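**Saffron in rice, bloom it or no?**

**skerkier_283** — April 10, 2021
ok so my aunt says you grind it and soak in warm water 30 min. my neighbor throws it in dry. who's right. making rice for a crowd and dont want to waste it, stuff costs a fortune

**Irnow**
Soak. Always. Dry threads give you little orange spots and white rice everywhere else.

**ellis_cooks**
Disagree, if there's enough broth it all comes out the same. Been doing paella dry for years, no complaints. Grinding is fussy — skip it.

**Irnow**
paella simmers wide open in stock tho. Steamed rice is a differnt thing

**Qistina Govindasamy**
Warm milk works too, if you're going for a sweeter rice. Pinch of sugar when you grind, it helps break it up. And keep it out of the light, cupboard not windowsill. My jar's always out on the table when I'm cooking, then back in it goes.

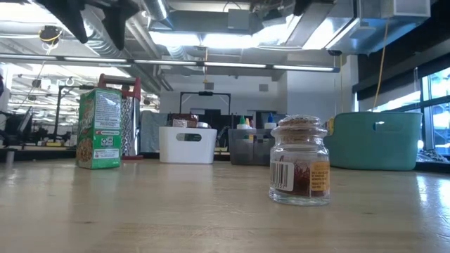 *small jar, cork-type lid, lasts me ages*

**Brorneo**
glass is fine but is that lid tight? Mine lost all its smell by February. Moved to a tin, no problem since

**Qistina Govindasamy**
tight enough for me. I buy 2 grams at a time, never sits long

**ellis_cooks**
Still say dry. 100 people at my cousins wedding ate it and asked for more

**skerkier_283**
lol ok. going with the soak, will try dry on a small pot first. how much for 2 cups of rice??

**Irnow**
Good pinch. Go easy, too much tastes like medicine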